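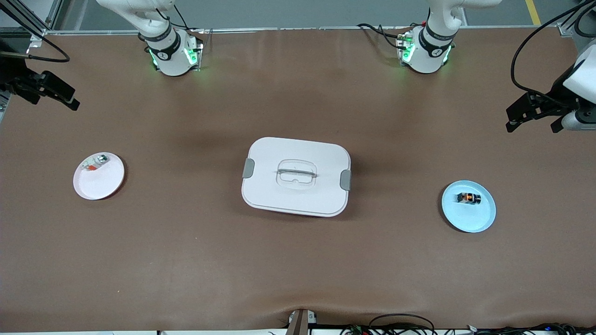 Company > Who we are > About Nistgate

Search this site Enter keyword Go

About Nistgate

Nistgate publishes news and research on companies that make commercial vehicles, and on the suppliers that sell to them. We cover trucks, buses, vans and the parts that go into them, from axles and brakes to battery packs. Most of our readers work in purchasing, fleet management or investment.

The company was started by Saqib Jatoi, who had spent his earlier career as a credit analyst for a parts lender. He wanted one place to read about supply contracts, plant openings and missed payments in the trade, and ended up writing it himself. The first issues went out by email to 70 people, most of them former clients.

We now have 2192 paying subscribers. Our main office is in Clultville, on the second floor of the Khattak Building, and we keep a smaller office in Eden, where the data team works.

What we publish

The Morning Note goes out at 6:30 a.m. on every trading day. It covers overnight announcements, share price moves and anything filed after the close. It is short and is meant to be read before the market opens.

The Supplier File is our database. It holds entries on more than 900 companies, listed and private, with their main customers, known contracts and recent results. Entries are checked against public filings twice a year - in May and again in November - and whenever a company reports a merger, a sale or a change of auditor.

We also publish longer reports on single topics. Recent ones have looked at warranty costs, joint ventures that were announced and never closed, and how small manufacturers pay for tooling.

How we are paid

Subscriptions are our only income. We do not run ads or sponsored articles, and we do not take fees from the companies we write about. Staff may not own shares in any company listed in the Supplier File. Index funds are allowed.

Corrections are posted at the top of the article, with the old wording left in place so readers can see what changed. If you think we have something wrong, write to the corrections desk and include the headline. You will get a reply within 5 working days.

Working with us

Open jobs are posted on the careers page. We hire reporters and data editors, and we pay freelancers on acceptance. Past experience in the truck business helps but is not required.

Related pages
Subscription plans
Our corrections policy
Staff share ownership rules
Careers
Contact the Clultville office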